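Good Practice for Pick Tasks on a Toilet Tank Lid in Simulation
Written by Annelies Holzer. Last revised 16th October.

These are the house rules we follow at Gresura when we set up a simulated arm to pick small items off a toilet tank. The bathroom is tight, and the lid is narrow and often crowded. Work through the steps in order and write down each setting before you start a run.

Step 1. Place the base
Put the arm on a flat, fixed platform and lock the base to it. The arm should be able to hang its gripper above the tank without any joint near its limit. Check the elbow and shoulder against the walls, the toilet seat lid and anything hanging on the wall. Save this pose as the start pose and give it a plain name.
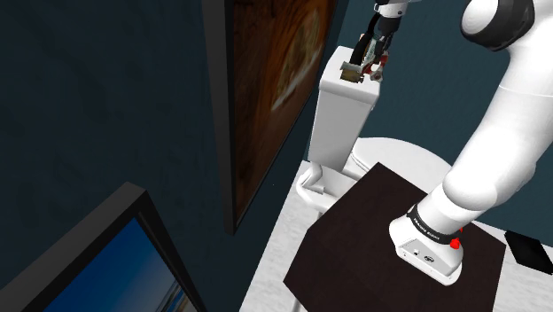
Step 2. Lay out the items
Use everyday shapes of different heights: a bottle, a squeeze tube, a small container on its side. Let the physics settle before you save the layout. If an item sinks into the lid or drifts after settling, fix its collision shape first. Don't hide the fault by moving the item somewhere else.

Crowded layouts are allowed, but mark them as crowded in the run sheet. Rahel Steiner keeps the sheet, and she will send back any layout without a mark.

Step 3. Set the approach
Come down from above with the fingers open. Stop beside the target, above the lid, and check clearance on both sides.
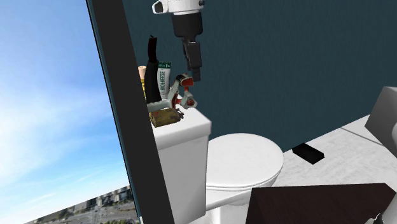
Drop to half speed for the last part of the move. Set a force limit on the fingers and another on the wrist, and leave both on for the whole run. If the gripper touches a neighboring item, log a contact even if nothing falls over. We allow 2 retries per item. After that the run counts as failed and the scene is reset.

Step 4. Check the wrist view
Before closing the fingers, look at the target from the wrist camera. Both fingertips should be in view. Labels may be hard to read at this angle, so don't let the pick depend on reading one. Use shape and position to choose the item, and save the view with the run number. 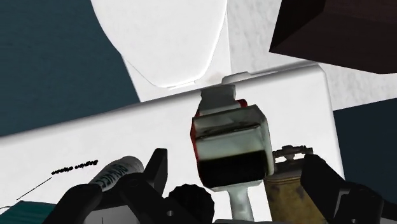 Can I change the force limit partway through a set of runs?
Finish the set with the limit you started with, then begin a new set with the new value. In May we had to throw out 278 runs from a total of 397 after the limit was changed in the middle and the change wasn't written down.

Step 5. Close out
Open the fingers, raise the arm straight up and return to the start pose. Save the log, the layout file and the run sheet together in one folder. Sándor Kun reviews failed runs, so leave those logs as they are and don't trim them.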